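Learning to buy small

When I moved to this city I brought one habit with me from my parents' house, and it was the habit of the full cupboard. My mother bought rice by the sack and oil in the big tin. So in my first month here I did the same, and in my second month I threw away flour with insects in it and a bag of onions which had grown green tails as long as my hand.

I live alone, in one room and a kitchen on the fourth floor, and the kitchen is more a corridor with a stove. It took me almost a year to accept that I should shop for this kitchen and leave my mother's kitchen to my mother.

Now I go to the shop with a list of four things. This is my whole method, and I am a little ashamed that it needs a blog post. Four things, one cloth bag, and I walk. If I want a fifth thing, I must go again tomorrow. Usually tomorrow I do not want it anymore.

The walk is 17 minutes if I take the street with the tailors and a bit longer if I go behind the school, where there is shade. In April the shade already matters. I leave at half past six in the evening, when the heat goes down and the office people are not yet back from their buses.

I also started to write down what I spend. I use an old notebook from Droden, the company where I had my first job, because they gave us so many of them that I will probably never finish them. On the left page I write what I bought, on the right page what I threw away. The right page is the more useful one. In the first week it said: half a cabbage, yogurt, bread, coriander, coriander again. I have learned that one person cannot eat a bunch of coriander before it turns black, even when that person puts it in everything. Now I chop it on the same day and freeze it with a little water in the ice tray. The color suffers, but in a dal I cannot taste the difference.

The hardest part for me was the big packet which is cheaper per kilo. I grew up with this calculation and I still do it in my head, standing in the aisle. Once I saved 93 rupees on a large bag of lentils, and I was proud the whole way home. Then I ate the same lentils until I could not look at them, and I went out to eat at Çetinkaya two evenings in the same week only to have another taste in my mouth. The dinners cost much more than what I saved.

With snacks it is the opposite problem, they never reach the right page of the notebook.

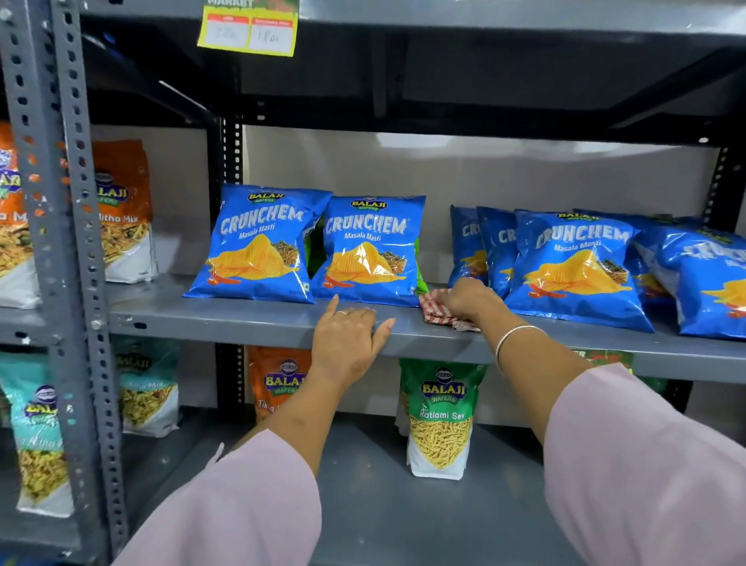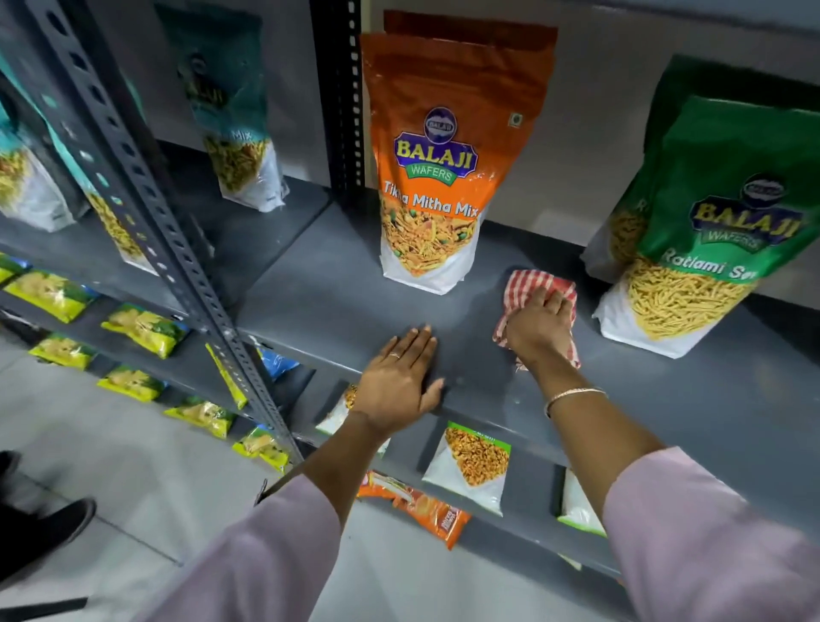
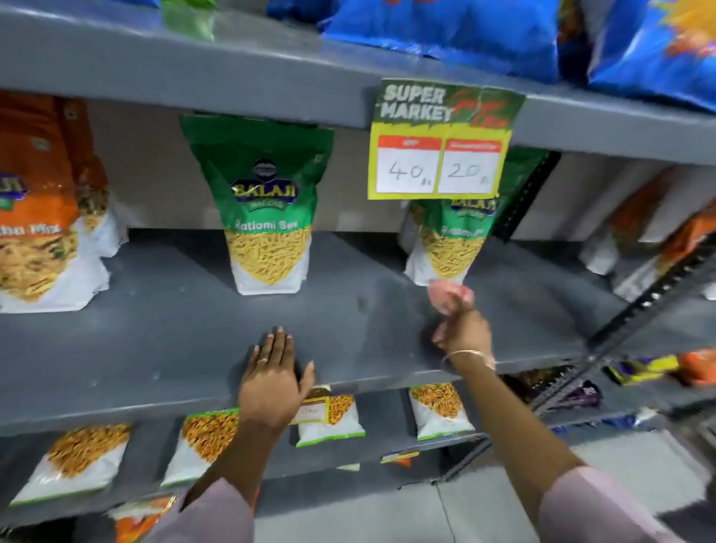
My rule for them is that I buy the small packet and I do not keep a second one at home. A friend told me to pour them into a bowl and close the bag with a clip. I tried it, and I only washed more bowls.

For vegetables I changed the place completely. On Thursday there is a man with a cart near the Tusitau building who sells by the piece, and he does not make a face when I ask for two tomatoes and one carrot. In the shop everything is already packed for a family. I asked him once if it bothers him to weigh so little, and he said a customer who buys little comes often. I think he is a better businessman than most people in my office.

Last month I counted the right page for the first time. In the old days the thrown food came to 133 rupees in a single week, and last month there was one lemon and the end of a loaf. I still miss the full cupboard sometimes, mostly when it rains and I find out at nine in the evening that there is no tea. Then I knock at my neighbor's door. She buys everything in sacks.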